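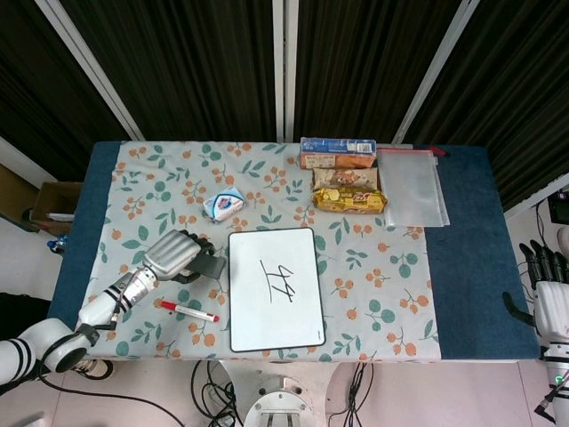 Recording a pick-and-place set for the Skitdale table task

These notes are for new members of the Pakcombe student robotics club who are taking their first turn at the two-arm station. They cover one recording session from laying the table to copying the files off. Allow an evening for it.

Before you start

You need the two arms, both hands fitted, the station laptop, the padded mat and a tablecloth. Read the safety sheet on the door first and find the stop button. One person drives and one person stays by the button - never record alone.

1. Lay the table

Put the mat down first, then the cloth on top. Pull the cloth flat with your hands. Folds catch the fingertips and can drag half the objects along with them. We change cloths between sets so that the model does not learn one background, so write down which cloth you used in the log.

2. Choose the objects

Take things from the objects crate. A good table has a mix of shapes: something thin such as a marker, something flat such as a small whiteboard, a box or two, and a few soft snack packets. A clear zip bag is worth including once you have some practice, as the depth reading on clear plastic is poor and we are short of those recordings.

If you use the whiteboard, write a single character or word on it, large and in black, and enter the same thing in the log. Put the cap back on the marker before it goes on the table.

Leave a hand's width between the objects you mean to pick up. The others can sit close together.

3. Wake the arms

Switch on the left arm, wait for the laptop to list it, then switch on the right. If you do both at once the laptop sometimes swaps them over. Check that no cable is pulled tight when each arm is at full reach.

Send both arms to the start pose. The hands should stop clear of the cloth. If either one touches it, press stop and run the height check again.

4. Record

Start the Grultia recorder and type in the task name. Each take is one pick and one place:

Bring the hand over the object with the fingers half closed.
Lower it slowly until the fingers are either side of the object.
Close, wait a second, lift.
Move to the target spot, lower, open, and back away.

Thirteen takes make a set. Move the objects a little after every take and turn the marker to a new angle. If you drop something, keep the take and mark it as a miss. Do not reach in to help while the recorder is running.

Most beginners come down too fast on the marker. It rolls when one finger touches it before the other, so line up across the barrel and not along it.

5. Check and copy

Play back the first and last takes. Look for a frozen picture or a hand that lags behind the driver. Then copy the folder to the Grīnberga drive. The club total stood at 1,719 takes at the end of December and the target for the spring meeting is 1,957.

Send the arms back to the start pose before you switch off, right arm first. Objects go back in the crate and the cloth is folded on top.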